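# Giving a big gray storage bin a proper once-over

I've put this off all year (every year, if we're telling the truth), but the big bins do need going over before the busy stretch in December, and once you get started it's a rather pleasant job. Put the radio on, roll up your sleeves and give yourself 22 minutes per bin. You'll get quicker!

You'll need a soft broom or hand brush, a bucket of warm water with a squirt of dish soap, two old cloths, and a plastic scraper. Please leave the metal one in the drawer. Amna Memon used one on a Drulton bin of ours and those scratches have been collecting dirt ever since.

1. Take everything out, and I do mean everything, down to the last stray washer.
2. Brush the walls from the top down. Sloping walls are kind to you here, as most of the dust slides to the floor on its own.
3. Sweep the floor toward one corner and scoop it up.
4. Wipe the back wall first, then the sides, then the front.
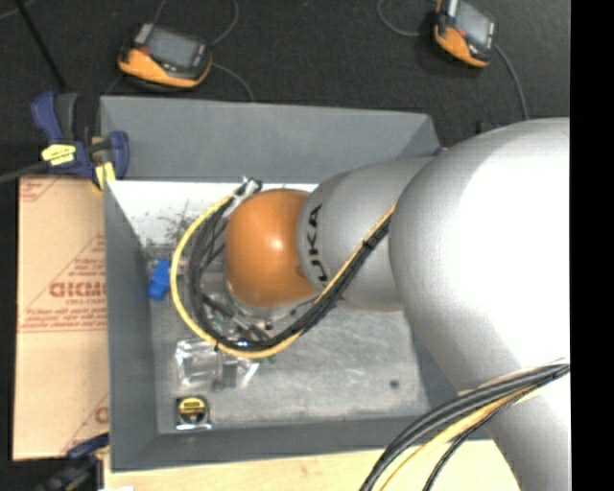 Now for the floor, which always takes the longest. Scuffs come in two sorts, and it's worth running a fingertip over them before you scrub. If the mark feels raised, it's rubbed-on material and will usually lift with soapy water and a bit of patience (lay the wet cloth over it for 10 minutes and go have your tea). If you can feel a dip, the surface itself is worn, and no amount of elbow grease will bring it back, so be gentle with yourself and move on.

Small dark spots get the scraper, held nearly flat. Rinse with clean water, wipe again, and let the bin air dry completely before anything goes back in. Waqas likes to towel his dry, and that's fine too, but do check the corners, where water loves to sit.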